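Sceptics wanted: does sorting your tools really save you any time?

Dullamen Workshop, Kokstead
Paid sessions in August

I have spent years being told that a tidy bench makes for quicker work. It is on posters. It is in every catalogue that wants to sell me a storage box. Nulex, who make a fair few of those boxes, have now asked us to find out whether it holds up with people doing ordinary small repairs, and I said yes on the condition that we publish whatever we get, including nothing.

So we need people. You do not have to be handy. If you can tighten a screw and you own a drawer you would rather not open in front of guests, you will do.

What you would be doing

You come in for one session of 3 hours. You get a table with a white top, a set of small hand tools and some boxes to put them in. In the first part you arrange everything the way you think best. Then you work through 13 short jobs (a loose hinge, a wobbly chair leg, that sort of thing), fetching what you need and putting it back. After tea we mix everything up, give you somebody else's arrangement and ask you to do it again.

Jinlong Shen runs the timing. He believes in labels and I don't, so between us you should get a fair hearing.

We would like to hear from:

– people who keep everything in its place and are sure it helps
– people who keep nothing in its place and are sure it doesn't matter
– anyone left-handed, as last year's group had hardly any

Please don't apply if you sell storage for a living, or if you have already taken part in the Tạ kitchen drawer study. It used the same jobs with the names changed, and you would be too quick.

What you get

100 rand an hour, paid on the day, plus your taxi fare within Kokstead. There is tea. There is no certificate, and I would be wary of anyone who offered you one for putting screwdrivers away. You may leave at any point and still be paid for the hours you did.

Sessions run on Wednesday afternoons with 4 people at a time, each at a separate table. The workshop is up one flight of stairs and the lift is not to be relied on – tell us beforehand if that is a problem and we will set you up on the ground floor.

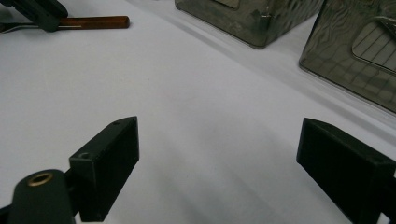 2 min read

The boxes are smoky grey plastic that lets some light through. Whether that makes a thing easier to find is one of the questions, and I have my doubts. The tools include some with wooden handles, which several people on the last round said they preferred. They were no faster with them.

To apply, write a few lines saying how you store your tools at home and whether you think it works. Don't tidy up first. We reply to everyone, though it can take us a while.

Busisiwe Engelbrecht
Dullamen Workshop

Contact us | © Dullamen Workshop, Kokstead | Back to top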